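tableset-notes

Readme, started in July and patched whenever I remember something.

Hi! I'm Soledad Alarcón, and this folder holds my pictures and notes on setting up a self-serve soup counter: plates, bowls, chopsticks, napkins, the lot. I began it because I kept rearranging the counter at Prolley (our lunch place) and then forgetting which arrangement I'd liked. There are 400 pictures in the folder now, sorted into 16 subfolders, one per layout. The subfolder names are just whatever I was calling the layout that week, so please don't look for a system. "Umska" is the narrow one and "Stavis" is the one with everything pushed to the left.

The notes are plain text files, one line per picture. If a line is blank I had nothing to say about it.
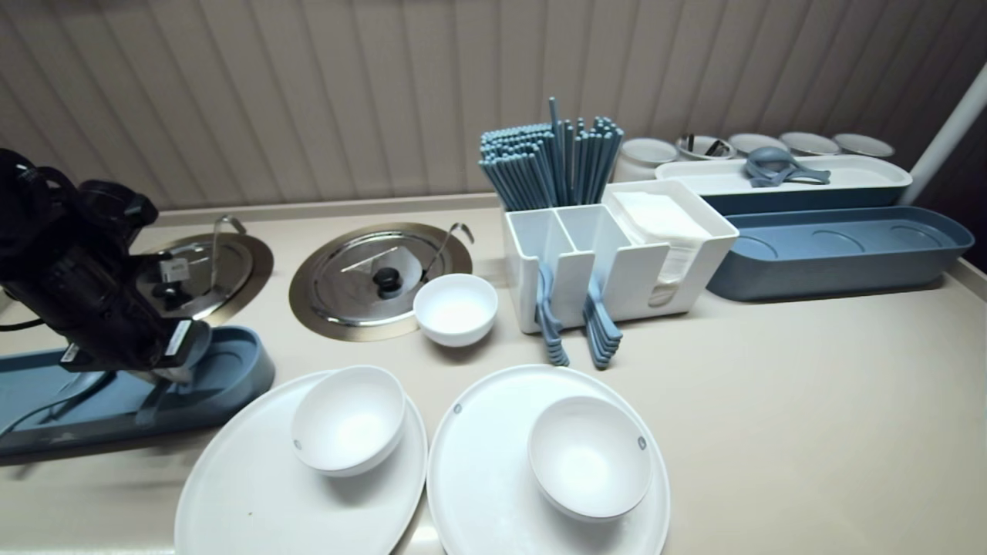
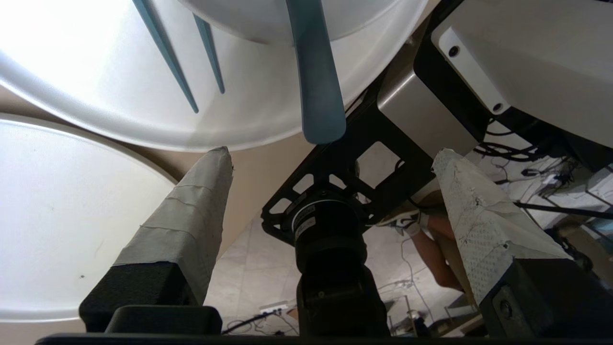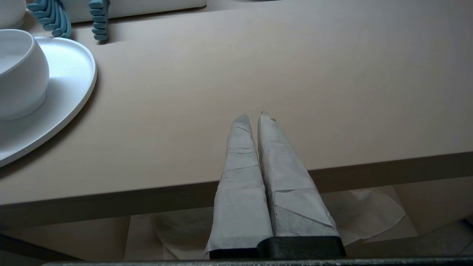 My big topic in the notes is where the small stuff goes, and I go on about it in pretty much every file (sorry, Sundqvist, I know you had to read them all!). People pick up a bowl, get their soup, and only then start hunting for chopsticks with one hand full. So I like the caddy out front, near the plates, the way it is in the first picture, with the chopsticks standing up in the back compartment and the napkins stacked on the right. The ladles stay back by the lids. I've tried napkins in a separate basket and hated it, they wander off. I also go back and forth on whether a bowl should already be sitting on its plate. It looks nice and welcoming, but it takes up a lot of counter, and once a tray joins in you run out of elbow room fast.

Known gaps: 11 of the pictures have no note line at all, and the Stavis file still uses my old word "holder" for the caddy. I'll fix that when I get to it.

Use any of it for your own counter or for class. If you find a wrong note, send me the folder name and the line, and I'll change it.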